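Plier un t-shirt : les machines en sont où ? 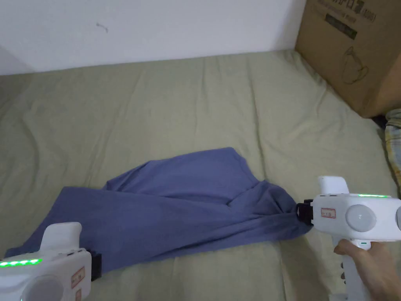
Rubrique : Maison et automatisation > Linge

cuong_tu
Bonsoir à tous. Je cherche des avis sérieux. Un tissu froissé sur un lit, avec deux pinces, est-ce qu'une machine sait en faire un carré propre aujourd'hui ? Moi je pense que oui, dans 2 ans au maximum. Mon collègue de chez Lunon parie le contraire.

Trukeo
Le carré, peut-être. Mais il faut d'abord trouver le col dans le tas. Quand le t-shirt est tordu comme ça, même moi je dois le secouer.

chinlung_yen
Je ne suis pas d'accord avec Trukeo. Secouer, c'est un geste comme un autre — il s'apprend. Le problème est plutôt le drap dessous, qui fait aussi des plis. Sur une table dure, je serais plus optimiste.

Jiddale
À l'atelier, nous plions jusqu'à 100 pièces par heure à la main. Une machine à 3,000 euros qui en fait 20, je ne l'achète pas. Et chez moi encore moins.

cuong_tu
@Jiddale Votre calcul est juste pour l'atelier. À la maison, je ne suis pas pressé, elle peut travailler pendant que je dors.

Jiddale
Et si elle prend la couverture avec ? Vous dormez toujours ?

chinlung_yen
Pour les serviettes, j'y crois déjà. Pour les t-shirts, j'attends de voir une pile entière, sans coupure dans la vidéo.

Trukeo
Pareil. Et les chaussettes, on en parle en novembre.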